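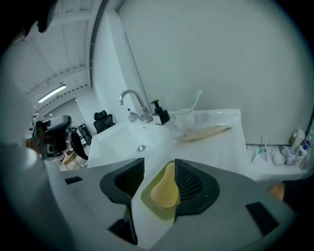 Dunleavy to replace bar soap and dispensers in shared washrooms

Tenants of the Dunleavy apartment buildings will see changes in the shared washrooms on the ground floors starting in November. The management company, Lirnus, has confirmed that wall-mounted dispensers will be removed and that each basin will be supplied with bar soap on a draining dish.

The change follows a maintenance review of 608 service calls logged at the site. Clogged or leaking soap pumps made up 60 of them, more than any other washroom fault except dripping faucets. Liquid soap had also been collecting behind the dispenser plates, where it softened the wall paint and in two washrooms loosened the tile grout.

"The pumps have a short service life in a hard water area," said Hernán Sotelo, building services manager at Lirnus. "We were replacing the same part in the same rooms several times a year."

The dishes have raised ribs and a drain slot, so that water runs off toward the bowl. Cleaning staff will rinse them daily and change the soap when a bar is worn down to a third of its original thickness. Basins in the two laundry rooms are not included and will keep their present dispensers until the plumbing there is renewed.

Screw holes left by the old brackets will be filled and painted. The work is being done by Fleker, a local contractor, between 9 a.m. and 3 p.m., one washroom at a time. Each room is expected to be closed for 40 minutes. Notices will be posted on the doors the day before.

Yeison Huanca, who represents tenants in the Classtead wing, asked at the last residents' meeting whether shared bars were suitable for rooms used by visitors. Lirnus replied that tenants who prefer liquid soap may request a free-standing bottle for their floor - requests go to the front office, room 819, and should give the washroom number.

The cost of the work will come from the existing maintenance budget. Service charges for the coming year are unchanged.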